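Fleet Telematics Project: Progress Report to the Program Funder
Reporting period ending February
Submitted by the Cluvimwood Transit Cooperative

This report covers the second stage of the vehicle tracking project supported under the Gernora Mobility Grant. It sets out the work completed, the results recorded to date, the matters still open and the use of funds. 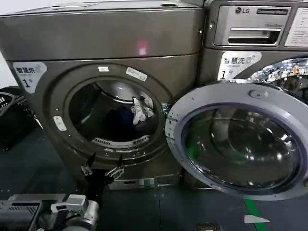
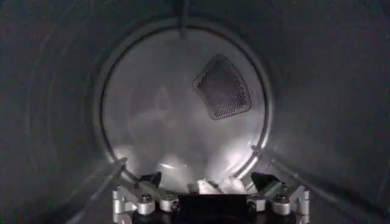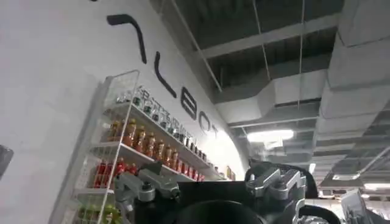
Atanasov

1. Background

The Cooperative operates paratransit vans and small shuttles for older residents, clinic patients and workers on early shifts. Before the grant, dispatchers relied on radio calls and paper trip sheets to know where a vehicle was. Fuel use was reconciled once a month from receipts, and maintenance was scheduled by odometer readings that drivers wrote down at the end of a shift. The readings were often late and sometimes missing.

The grant agreement provides for tracking units in all 47 vehicles of the fleet, a dispatch screen at the main depot and at the Brerar depot, and a reporting tool for maintenance staff.

2. Work completed

At the close of the period, 23 vehicles had been fitted and accepted. Each unit reports position, speed, engine hours and door status. Acceptance required a full shift on the road with no gap in the data longer than five minutes. Two units failed this test at first and were replaced by the supplier at no charge to the project.

The dispatch screen at the main depot has been in daily use throughout the period. The screen at Brerar was installed later than planned, after the building's network line was upgraded. It is now working, although dispatchers there continue to keep the radio log in parallel until the end of the next stage.

Driver training was delivered in short sessions before the morning pull-out, starting at 5:30 a.m. Drivers were shown what the unit records, who may see the records and how long they are kept. The written policy on this subject was agreed with the drivers' representatives before the first unit was switched on, and a copy is kept in every vehicle.

3. Results to date

The system recorded 3,186 completed trips during the period. Trips made by vehicles without units are not part of this figure and will be reported separately once the full fleet is covered.

A total of 236 alerts were raised. Most concerned extended idling, chiefly at the clinic entrance, where vans wait for passengers whose appointments run over. The Cooperative does not consider these to be driver faults. The idling threshold at that location has been lengthened, and drivers have been asked to shut off the engine when the outside temperature permits. The remaining alerts were for harsh braking and for speed. Each was reviewed by a supervisor within two working days.

Review of the braking alerts led to one change of route. Several had been raised at the same downhill intersection on the eastern shuttle line – a location that drivers had mentioned before, but for which no record existed. The line now turns one block earlier, and the timetable has been adjusted by two minutes.

Dispatchers report that calls from passengers asking when a van will arrive are answered more quickly. This has not been measured. A simple call log will be introduced in the next stage so that the final report can include a proper comparison.

4. Open matters

Coverage. Position data is lost on the valley road beyond the Gernora reservoir, where the cellular signal is weak. The units store their readings and send them when the signal returns, so the trip record is complete, but dispatchers cannot follow a vehicle live on that stretch. The supplier has proposed a different antenna. One will be tried on a single van before any further purchase is made.

Older vehicles. The oldest shuttles do not have the diagnostic port that the standard unit requires. A wired version is available and takes most of a working day to install. These vehicles have been placed last in the schedule so that they can be fitted during their regular service.

Maintenance reporting. The tool produces engine-hour reports as specified. The export to the existing work order system does not yet carry the vehicle number correctly, and maintenance staff are entering it by hand. A correction is due from the supplier in April.

5. Use of funds

Spending remains within the approved budget. Equipment costs are in line with the agreement. Installation labor is slightly under plan, reflecting the number of vehicles still to be fitted, and is expected to reach the planned level. The cost of the Brerar network line was met by the Cooperative from its own funds and is not charged to the grant.

The Cooperative requests no change to the total award. It does request approval to move the unspent training allowance to installation – the amount is shown in the financial schedule sent under separate cover.

6. Next stage

The remaining vehicles will be fitted in groups of four, with no more than one group out of service at a time. The antenna trial will take place in March, and its findings will be sent to the program office before an order is placed. The radio log at Brerar will be closed once dispatchers and supervisors have both signed off on the new procedure.

The next progress report will be submitted in June.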